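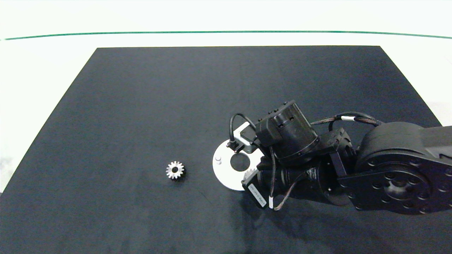 One gear, one plate, one arm. Tonier bench, December.

Everyone wants the robot shown by remote control now. Sit at a desk, steer it, done. I did 17 goes that way with the gears and I'm not sold. You can't feel teeth catch. You just push, and hope.

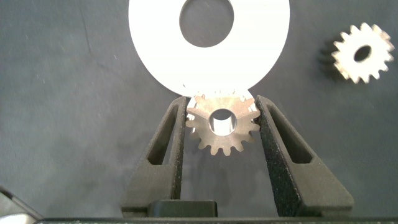 Guiding the arm by hand is slower, yes. Tiring too. But your wrist knows when a gear is sitting wrong – and that little wiggle goes into the recording. Wirnier says the wiggle is noise. I say its the whole job. 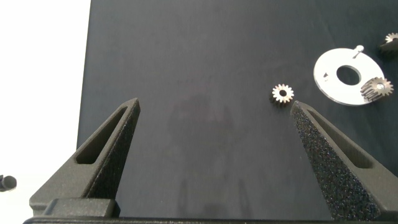 Remote has its place. Hot stuff, sharp stuff, fine. For small metal parts though, give me two hours with my hands on the arm over a day at teh desk. Khurana are going all remote next year. I think they'll regret it – and I'd like to be wrong.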